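Opinion > Work > Teaching machines

Print this page | E-mail this page

Let the slow ones teach

By Lesego Mokgethi

Writing this fast, the Tuesday shift starts at 5 and I want it out of my head first.

There is a fight going on at Hutevis and at every shop like it. Who should drive the robot when you show it a task? The fashion is for the quick operators. Fast hands, more runs per hour, nice chart for the Druminlow people who pay the bills. Cúc Triệu is the best of them and I like her a lot. I still think we have it backwards.

Take bread onto a plate. Dumbest job in the world. A kid does it half asleep. Now do it through someone else's hands, with no feeling in the fingertips and a view that isn't quite where your own eyes would be.
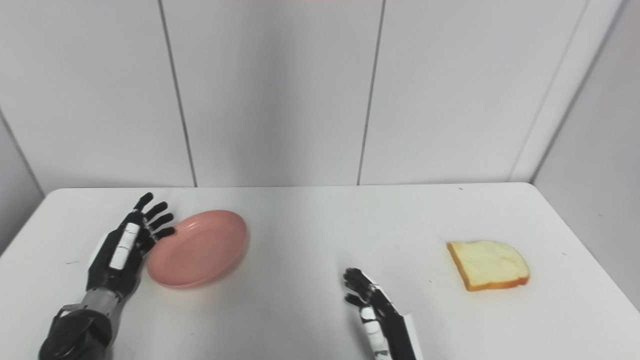 Plate on one side, bread on the other, both hands to be steered.

A quick operator goes straight in. Pinch, lift, drop, next. Looks great. Then you train on it and the robot has learned the speed and none of the care. It never saw anybody hesitate, so it has no idea where hesitating belongs. At which point somebody says we need more runs. We had 346 of that one task in August and the answer was go get 1000.

More of what, though?

Hưng Đàm is slow. Painfully. He used to decorate cakes and he drives the hands like the icing is still wet. Stops short of the thing, lines up, goes in low. If he misses he backs off and trys again, and he leaves the miss in. Fast people delete their misses. I think thats a mistake, maybe the biggest one we make. The miss and the fix are the lesson. Anyone who has taught a teenager to park knows this.
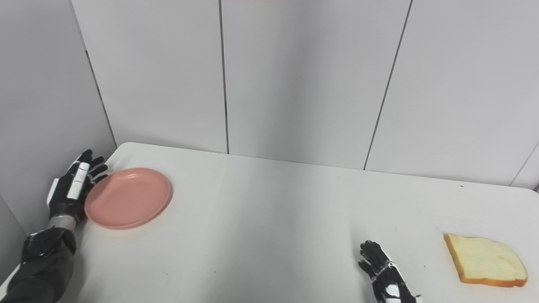 Is it better to guide the arms by hand or by remote control?
For soft things like bread I'd pick remote, so the teacher has to work from the same view the robot will have later.

Which is my other gripe. Hand guiding feels so natural that you cheat. You stand beside the arm, lean over, peek behind the plate – the robot can't lean. Ottavio Gentile disagrees with me on this and will say so in the comments, fine. For heavy stuff, lids and drawers, he may have a point.

What I'd like is small. Pay by the shift, drop the hourly target. Keep the failed grabs. Put Hưng on the new tasks first and let Cúc do the volume after. We tried it for 2 weeks on the Cadel job and then the target came back. Shame.

Ok, coat on. Going.

Contact the opinion desk | Copyright Tiêu, all rights reserved | Back to top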